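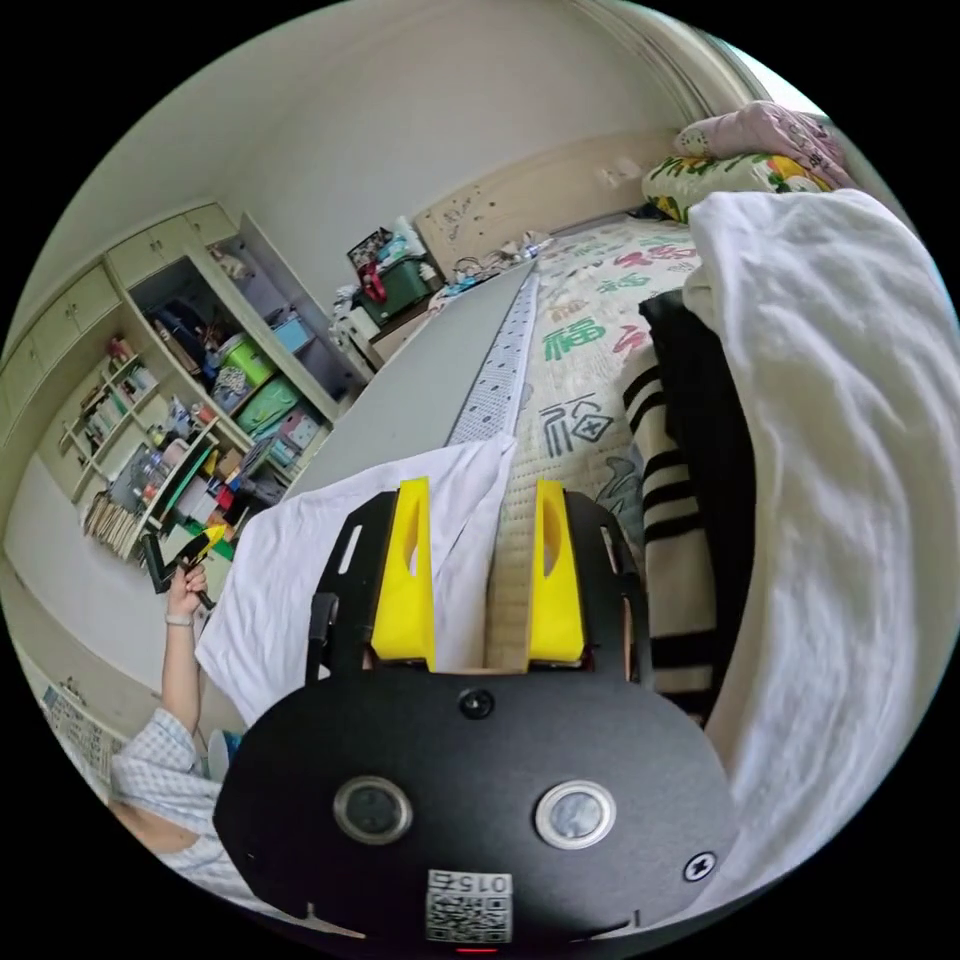 The quilt on my bed, fu characters and all, with the spare-room shelves behind it.

Skomska printed cotton quilt, full size
Reviewed 2020-08-21

Okay, I have been meaning to write this one up for ages. I wanted something cheerful for a room where the shelves are crammed with books and boxes and there's no hiding it, and the Skomska quilt does the job! The big "福" characters are bold, the green ones especially, and they look great against a carved headboard. I was worried it would fight with my flowery pillow. It sort of does – I like it anyway.

I've had it 5 months and washed it 9 times, cold, low spin. The print hasn't faded that I can tell. The edges puckered a little after the first wash and then stayed put.

My bed is also where all the laundry ends up (small apartment, no folding table), so I care a lot about how a quilt behaves underneath a T-shirt.

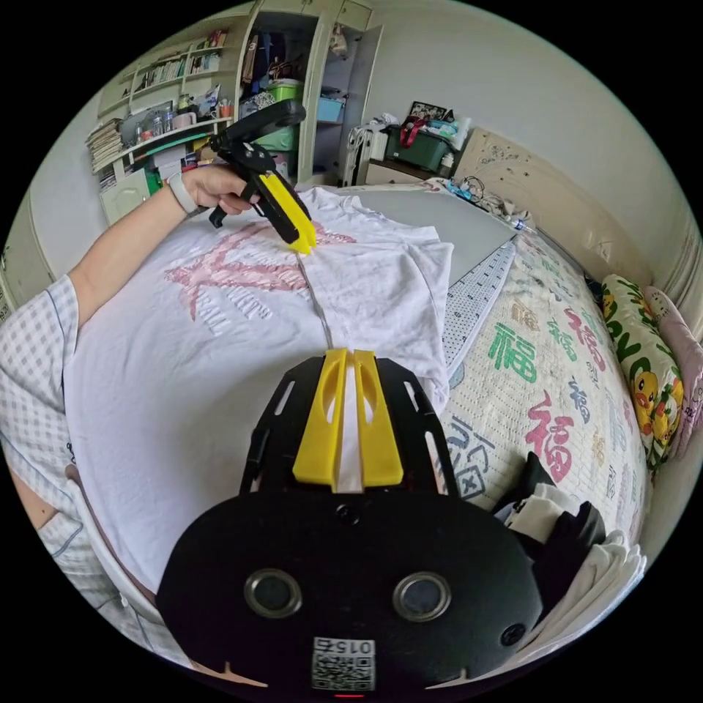

This one is flat enough to fold on, and shirts don't slide around the way they did on my old Urnota, which was slippery as anything. I've even put the ironing board right on top of it and it didn't snag.

Two gripes. It's thin, so come September I'll be adding a blanket, and the care tag is scratchy. I cut mine off. Still, I'd buy it again, maybe in the next size up.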